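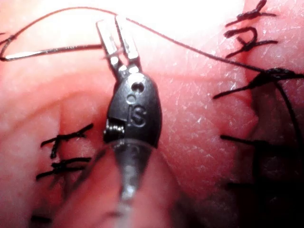

Visit report: Kurovard test laboratory open day
August 24, 2011

The laboratory at Kurovard opens its doors to outside engineers once a year, and this year's programme was given over to short-range wireless security. I went mainly for the sessions on pairing and firmware signing. What follows is taken from my notes and leaves out the catering, the welcome talk and the afternoon panel, which overran and which I left early.

Getting in

Visitors were asked to hand over phones at reception or switch off all radios. I chose the second. The badge desk printed a one-day pass with a barcode and a four-digit code, the code being needed for the inner doors. Laptops were allowed but had to stay off the building network, and guest access was limited to the lobby.

The shielded room

The first stop was the shielded room, used for radio tests that would otherwise be swamped by traffic from the offices. The door seals with sprung contact strips and has to be closed with a lever. Staff run a quick leakage check at the start of each working day by placing a transmitter inside and a receiver outside, and log the difference.

The demonstration used a Lagman headset and a laptop running a capture tool the laboratory calls Skamisine. Skamisine records the pairing exchange, sorts the packets by device address and flags any session where the two ends agree on a shorter key than they could have supported. The headset was an old sample with its original firmware. It accepted the shorter key without complaint. With the current firmware loaded it refused, and the laptop reported a pairing failure with no further detail, so a user would have little idea why.

We were shown a table of results from the past year. The laboratory had logged 3,731 pairing attempts across 79 device models. Of those models, 6 still accepted the weaker setting when the other side asked for it. The names were withheld, the makers having been told in December and given time to issue fixes. I asked whether an attempt repeated after a dropout was counted once or twice, and was told twice. That makes the total less useful than it looks, although the count of models is not affected.

Firmware and update signing

The second session took place in a long room on the upper floor, with a bench for each product group. The Sindex team had the bench nearest the window. Sindex makes a small gateway that sits between wireless accessories and an office network, and the laboratory is checking its update process.

The process as described:

1. The build server produces an image and a hash.
2. The hash is signed on a separate machine with no network connection.
3. The signed image is copied to the update server.
4. The gateway fetches the image, checks the signature and writes it to the spare half of its memory.
5. On restart the gateway checks the signature again before it hands over control. 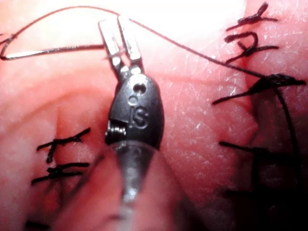
Questions from the floor

Most questions were about rollback. A correctly signed old image is still correctly signed, and a gateway that accepts it can be returned to a version with known faults. Sindex stores a minimum version number in protected memory and raises it with each security release. It can't be lowered, even by the maker. One visitor pointed out that a release with a serious bug would then be hard to withdraw. The answer was that a fixed build with a higher number would be issued — fair enough, provided the faulty build can still fetch updates.

There was also a question about key storage. The signing key is held on 2 hardware tokens kept in different buildings, and either can be used alone. I would have preferred a scheme needing both.

Practical notes

Parking is behind the main block and fills early. The slides are to be sent by email to registered visitors. The Skamisine capture format is documented, but the tool itself is not being released for now. Anyone wanting to submit a device for test should allow for a waiting list of almost two months, and should send a spare unit, a charger and the firmware version history with it.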